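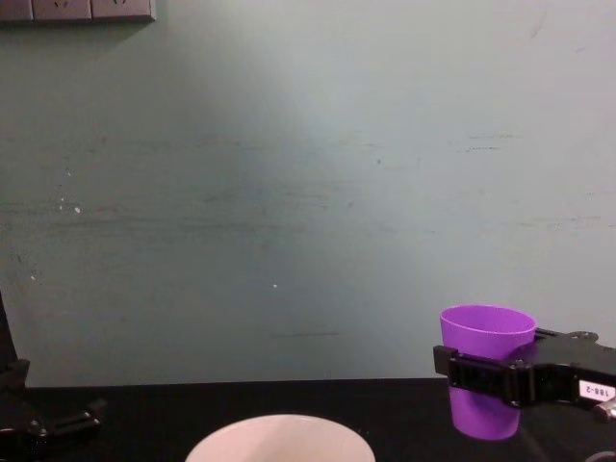 Scuffs and streaks along the middle of a pale grey-green wall, with a row of sockets above.

The colour of work

Before Tullio Mancuso opens a tin of paint, he wants to know what time people arrive. A room used from seven in the morning needs one sort of colour, he says, and a room used mostly after dark needs another. He has been painting the insides of workshops, school stores and small factories for 35 years, most of them in and near Tultton, and he has used more grey-green than anything else.

It is a colour few people would choose for a sitting room. It turns up in old hospitals, railway offices, boiler rooms and the back corridors of town halls. Ask for it by name and you will get a different answer at every counter. Mancuso mixes his own from a pale green base with a little black and a little ochre, and writes the amounts on the lid.

The usual explanation for all this green is that it rests the eyes. In the early twentieth century some surgeons found white operating rooms tiring and moved to green, and the habit spread to other places where people looked closely at things for hours. Cost played a part too. A mid-toned wall hides a hand mark better than a white one and can go longer between coats.

At Öztürkmen, a family bookbindery on the east side of the town, the walls have been green since the building went up. The firm tried white in the main room and went back after two winters. The binders complained of glare on bright mornings, and every trolley left a line. Mancuso did the repainting in August, when the presses were stopped, and got through 50 litres.

Most of his time there went on the walls themselves. Old plaster moves, and a room that has been painted ten times has ten layers to fail. He washed everything down with sugar soap, rinsed it twice and left the windows open overnight. Loose patches were scraped back and filled. Where damp had come through near the loading door he cut out the plaster and waited three weeks before going near it again.

He prefers a matt finish, although it marks more easily. Gloss can be wiped, but it shows every dip in the plaster and throws the lamps back at you. Some of his customers ask for a compromise, with eggshell up to shoulder height and matt above. He will do it if the line between the two is kept straight, and he charges extra for the line.

Dronine, which makes sample cards for the paint trade, lists 1,000 shades in its current fan. Roughly 50 of them could be called grey-green. Laid out on a bench they are easy to tell apart. On a wall, under strip lights, Mancuso says he could confuse most of them, and he tells customers to paint a board at least a metre wide and move it about the room for a week before they decide.

The touch-up is where things usually go wrong. A wall fades as it ages, and fresh paint from the original tin will dry as a clean square in the middle of it. Mancuso paints from corner to corner or leaves the mark alone. At Bullumix, a joinery shop where he has worked on and off for years, they leave the marks alone. The owners have asked him back next spring to do the ceiling, which is white, and the stairs.

He has already told them the stairs should be brown.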